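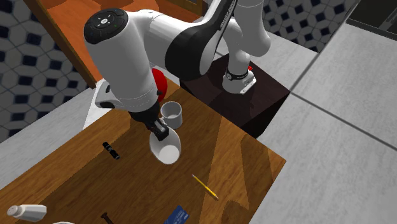

Render: white arm over a brown wooden tabletop

Threads > Home and shed > Table saga

Monday, August 9, 2021

1/ Right, the table thread. A few of you asked how the kitchen table went after I whinged about it all through April, so get comfy. It cost me $70 at the tip shop in Bruston and it has eaten every weekend since.

2/ It had a thick orange varnish on it, the kind that goes tacky when you lean your elbows on it in summer. Underneath, who knows. The bloke at the tip shop reckoned blackwood. The lady behind me in the queue reckoned pine with ambitions.

3/ First mistake - I started sanding before I'd scraped. Do not do this! The varnish melts, clogs the paper in ten seconds flat and you end up with a sticky toffee thing stuck to your sander. I went through a whole packet of discs and had a clean patch the size of a dinner plate.

4/ So back to Shetty's for a cabinet scraper. It's just a rectangle of steel, cost less than lunch, and it took the whole top off in an arvo. Long curly orange shavings all over the carport (still finding them in my boots).

5/ And it IS blackwood! Or at least the top is. The legs are something else entirely, pale and a bit furry, so somebody has swapped them at some point. I've decided I don't mind.

6/ Then the ring marks. Tea, coffee, one enormous black one that must have been a pot plant. Oxalic acid got most of them out. Gloves, goggles, outside, rinse it well, and read the packet properly, which I did the second time.

7/ For grits I went 80, 120, 180 and stopped. Then I read some forum fella going on about 600 and got talked into it. Looked gorgeous, felt like glass, and the oil just sat on top sulking. Had to go back to 180 and start again. There went another Sunday.

8/ The oil is Ovareo, the matte one. Smells like a cricket bat. Thin coat, wait a bit, wipe off everything you can, then wipe again when you think you're done. I did 3 coats with a day between each, longer when it was raining.

9/ Please lay your oily rags out flat to dry, well away from the house. They can catch fire by themselves if you scrunch them up in the bin. My neighbour in Wernside lost a wheelie bin that way.

10/ The colour came up darker than I expected, more like strong tea than honey, and there's a wavy bit of grain down one end that I keep patting as I walk past. One board has a split I filled with epoxy and coffee grounds. Looks fine from standing height, less fine from a chair.

11/ It's been in the kitchen a week now. Already got a jam smear and a biro line on it, and the biro line was me.

12/ Chairs next. I've got four that don't match and one wobbles. If anyone knows how to get old glue out of a dowel hole without wrecking the hole, replies are open.

Recent threads
Why my lemon tree hates me
Wernside market haul, the good and the mouldy
1,207 unread emails and a cup of tea
Fixing a flyscreen with the wrong tools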